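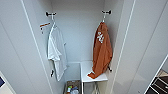
Compartment with a white T-shirt on the left hook and an orange garment on the right.

Hirska Textile Handling Set

README, last edited 10 May 2025
Maintained by Wiebke Albers and Teodoro Javier

What is in it

Recordings of cloth items being picked up, moved and put down by robot arms in the staff areas at Pindcombe. Items include shirts and towels. There are 135 episodes in the main folder and 6 more in "extra", which have gaps in the joint data and should be left out of training.

Each episode folder holds the video, the joint log and a plain text note written by the person at the controls. The notes are uneven. Some are one word.

Why it was recorded

Pindcombe rents out and cleans workwear. At the end of a shift someone has to go through what came back, pull apart the tangled pieces, hang what gets hung and put the rest in bins. It is slow, and the wrists and shoulders take most of it. Pindcombe wants the arms to do the first pass so that people handle a piece only when it needs checking or mending.

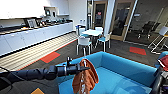

Rust-orange towel in the gripper, lower end in the blue container.

What changes for staff

This section is in the README at the request of the sorting crew, who read a draft.

Sorters who work with the arms are logged as operators for those hours and paid the operator rate. Before May the hours were logged as sorting.

The crew sets the pace. An operator can stop a run at any time and does not have to write down why. Stopped runs are kept in the set and marked "stopped".

Inspection stays a manual job. Worn collars, open seams and bad stains are found mostly by feel, and nothing in this data records touch.

Two things are still open. The crew wants a written promise that shifts won't be cut once the first pass is automated, and Pindcombe has so far given only a verbal one. Older sorters have also asked for training during paid time. Teodoro is collecting names for that.

Known problems

White cloth against white walls is hard to segment. Masks for these episodes were drawn by hand and the edges are rough.

Labels for orange pieces are unreliable. Shirts and towels were mixed up in the first labeling round, and only the first 100 episodes have been rechecked.

Cloth often hides the fingertips. Don't use the video alone to decide when a grasp started; use the gripper width in the joint log.

Privacy

Voices were removed from all audio. Operator notes carry a number in place of a name. Operator numbers may not be used to compare one worker's speed with another's. Pindcombe signed this too, and it applies to anyone who gets a copy.

Access

Ask Wiebke for the Zenirum share link. Allow 200 GB of disk space.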